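Umico Fantasy League: Frequently Asked Questions

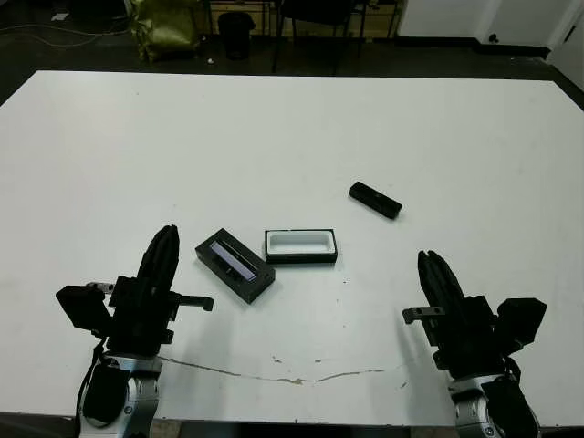 Do I need to pay for a points predictor?
No, and I'd want a good reason before handing over a cent. Zaka and Nindier both sell weekly forecasts for our league, and both put their hits on the front page and their misses nowhere. Ask to see every pick from last season, with the bad weeks left in. A black case and a tray with a clean white lining can make a small thing look expensive, and a paid forecast gets the same treatment: nice wrapping, same injury news you read for free over breakfast.

How many free transfers do I get?
2 per round. Unused ones don't carry over. You'll read on the message board that they do. They don't.

Is it ever worth taking a points hit for an extra transfer?
Rarely. People remember the one time the new striker scored twice. If your player is out for a month, fine. If he just had a dull game, leave him alone.

What about the captain everyone else picks?
When 62 percent of managers have the same captain, a blank from him barely moves you in the table. Whether that makes him a good pick is a separate question, and the ownership figure won't answer it.

Are "insider" lineup leaks reliable?
I doubt it. Most turn up an hour before the deadline from accounts that delete their wrong guesses. Wait for the club's own team sheet if the timing allows.

Can I join more than one mini-league?
Yes. The Wong Cup takes up to 40 teams, and the open league has no limit. Your one squad counts in all of them.

Does a fast start mean anything?
Less than you'd think. Isabelle Gosselin was in the top 100 after the opening rounds and finished in the bottom half by May. She says it was injuries. I've seen her bench, and I'm not convinced.

When are scores final?
At 10 a.m. the morning after the last match of the round. Bonus points shown before then can still change, so please don't write in about them at midnight.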